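Zostilgate mount app – camera drops off wifi mid clip

Status: open, waiting on customer

Cam pairs fine with the phone, preview is good, then the connection dies after 8 or 9 minutes of recording. Clip on the card is ok, just no remote. Tried 1080 and 4K, same thing. Battery at 50 percent or better each time. Janer chest strap, phone in jacket pocket.

Already done: reset network settings, forgot the camera, reinstalled app, diffrent card.
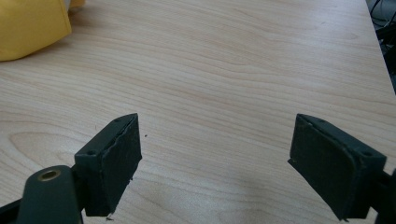 Hillik, September

Reply from support. Thanks for the log. Error 105 is the phone dropping the link to save power, so camera is probably ok. Please try:

Turn off battery saver for the app
Set camera wifi to 5 GHz, not auto
Take the Barbieri case off and run one long clip indoors

Send a new log after that, even if it dosen't drop.

Update, 4:40 pm – battery saver was on. Off now. Got one full clip with no drop, case still on. Havent done the 5 GHz bit yet, can't find the menu. Which firmware has it? Leave ticket open pls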